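The dishwasher that wants a salary

Amlow will put a robot arm beside your sink for a monthly fee. Karla Varela spent part of the winter finding out what the fee buys.

The pitch for the Amlow Benchhand takes up a single page, and most of that page is a countertop. There is a sink, a stack of clean plates and a line about getting your evenings back. The price is in the smaller type. For the home and small-office plan you pay $213 a week on a two-year term, which covers the arm, the gripper, the installation and something called task care. I did the multiplication on the back of the brochure. It comes to more than twenty-two thousand dollars by the end of the contract, at which point Amlow takes the arm away again.

I should say where I stand. I have reviewed kitchen gadgets for a long time and I have a cupboard of things that were going to change my life. I own a Zestier, which peels citrus and takes longer to clean than an orange takes to eat. So when a company tells me that its machine will handle the washing-up, tidy the counter and put the tea things away, my first thought is of that cupboard and whether anything more will fit in it.

The Benchhand won't fit in a cupboard. It is sold as a home appliance in the way a ride-on mower is sold as a garden tool. What you get is an industrial-style arm on a floor base, which Amlow bolts down for you. The company's own guide asks for a clear patch of floor beside the counter and a power point on its own circuit. Renters are told to "speak with your property manager", and I would love to be on the other end of that conversation.

Amlow's demonstration room is on the upper floor of a building in Gilmartin, up a flight of stairs that smells of somebody's toast. I went there in June and again in July. Visitors can book a morning, watch the arm work, and ask as many questions as they like. I brought two pages of them. The staff were patient with me and generous with the biscuits, and they never tried to hurry me out.

The room has a working kitchen counter at one end and desks along the side. It is a nicer set-up than most of the places this machine is likely to end up, with plenty of space and good daylight. My own kitchen is a galley with a bin where the base would have to go.

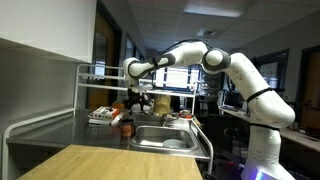

The arm at the sink in Amlow's Gilmartin demonstration room, with its gripper over the back of the counter.

What strikes you first is the size. I had read the dimensions and they had meant nothing to me. Standing next to it, I kept thinking about ceiling height. The arm is handsome enough, all white casing and rounded joints, and a blue-violet light glows on the base. Then you notice the straps, and the cable looping over the forearm, and a little black tie holding it in near the wrist. For $213 a week I would expect the wiring to be on the inside. Amlow says a tidier cable sleeve is coming. It did not give me a month.

The jobs are bought in packs. The basic plan comes with four: Clear, Sink, Stack and Wipe. Clear means moving things off a marked area of counter. Sink means picking dishes out of the sink and putting them in a drying rack. Stack is the reverse trip, rack to shelf, provided the shelf is open and within reach. Wipe is a cloth.

You will have spotted that none of these is washing up. I spotted it too, and asked. The answer is that Sink moves dishes after they have been washed, or before, depending on how you arrange your routine. The scrubbing is still yours. There is a Wash pack "in development", and the brochure's line about evenings rests quite heavily on it.

I timed nothing on my first visit, because I wanted to see whether I would get bored. I did. The arm is careful. It comes in over the counter, stops, seems to consider, and lowers the wrist. With a plain plate lying flat in the sink it took two tries to get a grip on the edge, and on the second it lifted the plate cleanly and set it in the rack with real delicacy. I was impressed for as long as that took. Then I thought about a normal night at my place, with a roasting tin and the cutlery and a colander with pasta stuck in it.

On my second visit I asked to try things of my own. I had packed a mug with a chunky handle, a wine glass, a wooden spoon and a baking tray I'm fond of. The mug was fine. The spoon was fine once it had been turned side-on, a job that fell to me. The technician asked me not to try the wine glass, politely and rather fast. Stemware is excluded under the contract, it turns up on page 4, and so are "heirloom or sentimental items", a category I would have thought covered half of any kitchen. The baking tray was too wide for the gripper at one angle and too slippery at the other, and the arm gave up on it and parked.

Parking, by the way, is what it does when it isn't sure. It draws back, the software sends a message to your phone, and it waits for you to sort things out. I have no quarrel with that as a safety measure. I would much sooner have a large arm that gives up easily than one that is determined. But the message is a chore in itself. If you are in the next room you have to get up, walk in, shift the tray and tap Resume, and by then you are standing at the sink with your hand on the tray.

There is also the question of who is doing the work. Task care, the service folded into the fee, means that when the arm parks and you don't answer, an Amlow operator can look through its camera and steer it out of trouble. It's a sensible idea. It also means a stranger looking at your counter, with your mail on it and your prescriptions and whatever else has washed up there. Amlow says operators see only the work area and that sessions are logged. You can switch the service off, but the fee stays the same if you do. I asked why and was told that most customers prefer to leave it on.

The obvious rival is Trokura, which takes the opposite approach. Its unit is a small arm on a rail under the overhead cupboards, and it does less: it loads and unloads one particular rack, and it wants you to use its own dishes. I saw it working at a trade show last year and found it dull and fairly convincing. The dishes are ugly. But you buy it outright, it has a footprint you could live with, and nobody needs to drill into your floor. If I had to have one of the two in my house I would take the ugly dishes.

Amlow's reply to that comparison is that its arm is general. It can learn new packs, and Trokura's can't. This is true and I don't want to wave it away. The reach is terrific. The same arm that lifts a plate from the sink can stretch across to the back of the counter, and the company showed me a recording in which it put away groceries in a sample pantry without dropping any of them. I asked to see the same task live. It wasn't loaded that morning, and it wasn't loaded on my second visit either, although I had emailed ahead.

A general machine is a promise about later, and I've learned to price those at nothing until they arrive. The contract does much the same. It guarantees the four packs in the plan and says future packs "may be offered, and may attract a charge". So the generality is real, but it belongs to Amlow.

Who is it for, then? I put this to the sales manager, who had clearly been asked before. Offices, she said, and shared kitchens, and people who have trouble lifting or bending. The last of those made me sit up. For someone who can't easily reach into a sink, a slow arm that moves one plate at a time could be worth a good deal, and slowness stops being a complaint. I asked whether any of the packs had been designed with those customers, whether the controls worked by voice, and whether the arm could be operated by someone who wasn't able to go over and clear a park. Voice is coming. The rest she promised to look into, and she did write back, to say that the team was looking into it.

As for offices, I can see the appeal of having it in reception. I am less sure about the tea room. At my last workplace the sink was full by 10 am, and every mug in it had a spoon standing up inside. The Benchhand would have parked on the first one.

Here is what I'd want before recommending it to anyone. A Wash pack, working, in front of me, on dishes I brought. A trial period longer than the current fortnight, with the removal included in the price, as at present the company charges for taking the bolts out if you change your mind. A lower fee for people who don't want the remote operators. And somewhere to put the cable.

If you're curious, book a morning at Gilmartin. It costs nothing and the staff know their machine. Bring your own dishes, and bring the awkward ones, the grater and the blender jug and the lid that doesn't match anything. Ask to see a task that isn't in the brochure. Take the contract home and read page 4 before you ring them back.

I came home from the second visit at lunchtime, washed the mug, the spoon and the baking tray, and left them in the rack to dry. The wine glass hadn't been used, so it went straight back on the shelf.

The Amlow Benchhand is offered on a two-year term at $213 a week, with installation included. Karla Varela paid her own fares and was not paid by Amlow or Trokura.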